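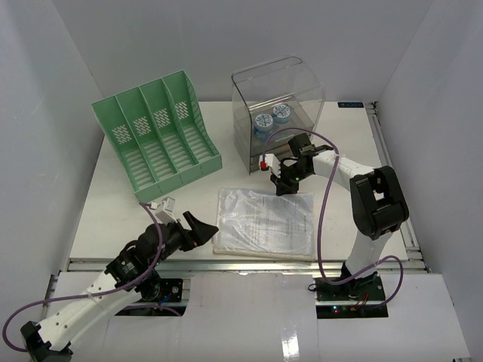
Skemach opens orders for two-arm tabletop cell

Tuesday, June 18, 2019

Skemach has opened orders for the Relatholm, a two-arm tabletop cell intended for small-item handling, packing trials and classroom use. The cell is sold as a kit or fully assembled, and the first units are due to ship in December.

The Relatholm consists of two arms mounted at the front of a white work surface, with the electronics for each arm on its own black base plate below the front rail. The surface is surrounded by plain gray walls on the left, right and back. Skemach says the walls keep the background constant between runs, so that a task set up on one cell can be repeated on another without retuning the vision software.

Each arm carries a gripper; the left one has two tapered fingertips. A small white module sits near the gripper and is connected to the lower part of the arm by a purple cable. The cable runs outside the links. According to the company, this was chosen over internal routing so that a worn cable can be replaced without taking the arm apart. The cable is a stock part and is sold separately.

Attila Sárközi, who leads the hardware group at Skemach, said the cell is meant for loads that a person would pick up with one hand.

"The customer asks for jars, bags, trays, things in film," Sárközi said. "Film is the hard one. It creases and reflects light, and the gripper has to come in low from the side. With two arms you can hold one edge down and work on the other."

The demonstration set on the table includes a flat package in clear wrinkled film, a transparent case with two small white-lidded jars inside, and a mint-green rack with four compartments. Skemach lists three task types for items of this kind: transfer to a rack, removal from a case, and repositioning of flat packages. Users can record their own tasks by guiding the arms by hand, then edit the recorded path in the supplied software. Paths are stored as plain text files.

The standard kit contains both arms, both electronics bases, the work surface, the rails and the wall panels. Power supplies are included. A computer is not. The assembled version has the same contents and is calibrated before shipping. Kit buyers calibrate the arms themselves with a printed target, a procedure the manual puts at 4 hours for a first-time builder.

Skemach rates the arms for 4000 hours of operation before the first scheduled replacement of the gripper motors. The motors, fingertips and cables are covered by a shorter warranty than the structural parts. The terms are set out in the order form, and buyers who plan to run the cell through the night should read the section on duty cycle, which excludes continuous operation at the top speed setting.

Distribution will be handled by Foulkes, which already carries Skemach's single-arm unit. Foulkes will stock spare parts at its main warehouse and offer on-site setup at extra cost. Educational buyers will be served through Kidix, whose version adds a set of 11 lesson plans and a lower default speed limit. The hardware is otherwise the same, and the speed limit can be changed by an administrator.

Owners of the single-arm unit can reuse their fingertips, but not their electronics base, which has a different connector. No upgrade package is planned. Software for the older unit will continue to receive fixes, and task files made on it can be opened in the new software with the second arm left idle.

A lid for the enclosure and a longer work surface are in development. Sárközi gave no date for either. He said the longer surface would need a stiffer front rail and that testing had not been completed.

Prices for both versions are available from Foulkes on request. Orders for the kit are limited to 4 per customer until the first production run has shipped. There is no limit on the assembled version, although larger orders may be split into several deliveries.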